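Ticket 512: Hand-held gripper pair, finger pads and marker cube
Site: Clustuvwood workshop, Huvunau
Equipment: Sturnent hand-held grippers, pair 10
Opened: 2023-01-01
Assigned to: Thodoris Christodoulou
Status: Closed, follow-up in March

Reported problem

The operator reports that the right-hand gripper loses hold of smooth, curved parts during lifting. Flat-sided parts are not affected. The operator also reports that the recorded hand position jumps when the wrist is turned inward. The two faults were entered on one ticket. They have been treated separately below.

Initial checks

The jaw travel was measured at both ends and found to be within the limits given in the shop manual. The jaw spring was replaced at the last service and shows no loss of force. The batteries were charged and the connectors were seated. The fault could not be reproduced with the test block supplied in the service kit, and the operator was asked to repeat the work with the parts in normal use.

Pad inspection

Pads are to be checked under load with a tapered part, as wear on the inner surface is difficult to judge with the jaws open. The part is taken near its narrow end, and the jaws are closed slowly until both pads bear on it.
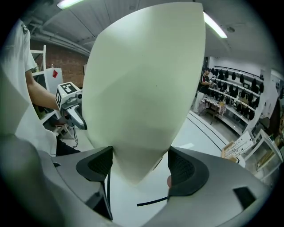 The right pad of the reported gripper was found to be seated slightly out of line on its mount. One of the two retaining screws had backed out by a full turn. The pad could therefore tilt when pressed against a curved surface, and contact was made along one edge only. The screw was removed, cleaned, treated with thread lock and refitted. The second screw was treated in the same way, although it was tight when found.

The pad surface was cleaned with a dry brush. Solvent must not be used on these pads. A previous ticket records that a set supplied by Dela Peña hardened after cleaning with alcohol and had to be discarded.

After the repair, the gripper was cycled 100 times on a curved part with no slip. The operator repeated the test and accepted the result.

Position jumps

The log file for the reported session contains 900 entries marked as low confidence. Nearly all of them fall in the part of the task where the operator turns the wrist toward the body. The marker cube was removed and its base examined. The base was sound, but one locating pin was missing, and the cube could rotate by a small amount on its post. A new pin was fitted from stock.

Calibration was then repeated for both grippers of the pair. Operators are reminded that the two units are calibrated together — a repair to one requires a new calibration of both. The check that follows calibration is a two-handed grip on a foam block at the work table, with the jaws brought in from opposite sides and the cubes kept clear of the sleeves.
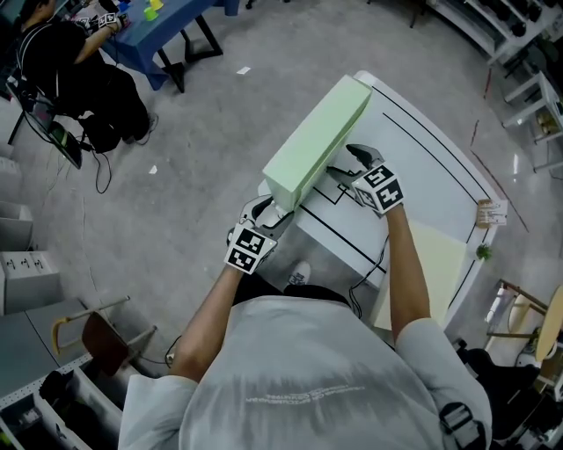
Question received from the operator: May a cube be moved from one gripper to another if a spare is needed during a shift?

Reply: Only if the pair is taken out of use until calibration has been repeated. The offset between the cube and the jaws is stored for each gripper by serial number, and a cube moved without a new calibration will give wrong positions with no warning in the log. Allow up to 10 minutes for the procedure.

Follow-up actions

Retaining screws on all remaining pairs to be checked for tightness and treated with thread lock where none is present.
Locating pins to be added to the list of spare parts held at Clustuvwood.
Pad alignment to be added to the shift start checklist.
Pair 10 to be inspected again in March — pads, screws, pins and cable strain relief.

Ticket closed by T. Christodoulou with the agreement of the operator.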